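Packing Basics, Unit 6: Setting Out the Table

Start with a clear stretch of tabletop. Set the container toward the back.
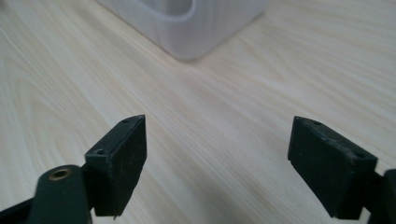 Fig. 1. White container at the back of the table.

Wipe the surface before each order. 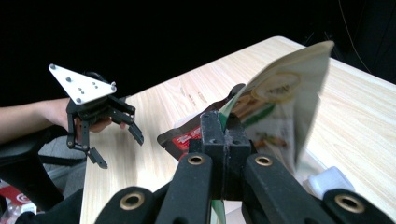

Grometti orders are packed by line number. Work along the length of the table – the straight grain of the pale wood makes a handy guide for rows.

Foil sachets go flat, printed side up.

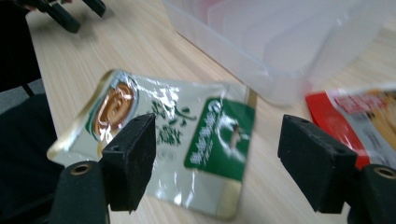
Photo: Clestska course archive

Read the label before packing. Log each sachet on sheet 1064

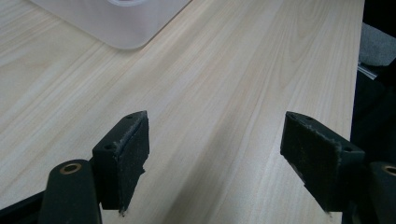
and initial the last column. Hand in sheets by Sep 6, 2020.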